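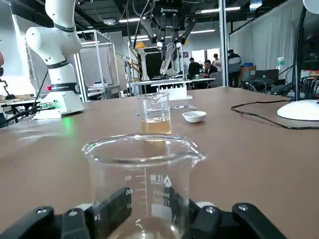 I got to Preltwood a little before ten, with a thermos and far too many questions, and Halldóra Ingvarsson very kindly let me ask nearly all of them. The workshop has 19 members, and the project they call Vusadari (a robot that can do simple bench chemistry) has been eating their evenings since November.

What struck me was how much of the work is plain patience. Teaching the arm to pick up a beaker took Dimas Tjoa 403 tries, every one written down in a school notebook — he let me leaf through it! Glass is the hard part, he told me, as the cameras look straight through it, and a grip that's fine on plastic is too much for a thin rim.

We then had a long and happy detour about finger pads, cable routing and whose turn it was to buy coffee. I stayed until they swept up, missed my bus, and walked back by way of Brirwood. They meet again next month, and I've already asked if I can bring my nephew.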